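Where do things live? All about drawers

A drawer is a box without a lid that slides in and out of a piece of furniture. It keeps things out of sight but easy to reach. Most kitchens have several, and people use them for spoons, tea towels, string and all sorts of bits and pieces.

Putting something away in a drawer takes a few steps. First you pull the handle until the drawer is open wide enough. Then you pick up the thing you want to put away, hold it over the open part and lower it in. If you let go too high up, it may bounce or roll. 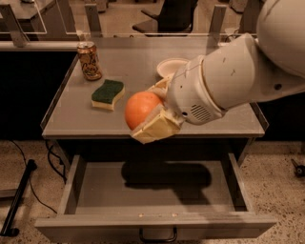
Round things are harder to put away than flat ones. A sponge stays where you leave it, and so does a bowl. A ball or an orange can roll when the drawer moves, and it may end up right at the back. You can stop this by putting something soft next to it, such as a folded cloth.

Some things should stay out on top. A can of drink is best kept standing up, and a wet sponge needs air so that it can dry. Shut in a drawer, it would stay damp and start to smell.
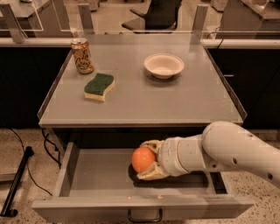 A round, orange thing in an open drawer. The can, the sponge and the bowl are on top.

Drawers have a limit, too. The label inside a big one might say it can hold up to 50 kilograms, but a small kitchen drawer holds much less. If it is too full, it will stick – and pulling hard can bring the whole thing out on your toes.

Try it yourself: choose 2 things from the kitchen table and decide where each one should live. Ask a grown-up before you open a drawer with knives in it.

Words to know
Handle: the part you hold to pull a drawer open.
Runner: the strip that a drawer slides along.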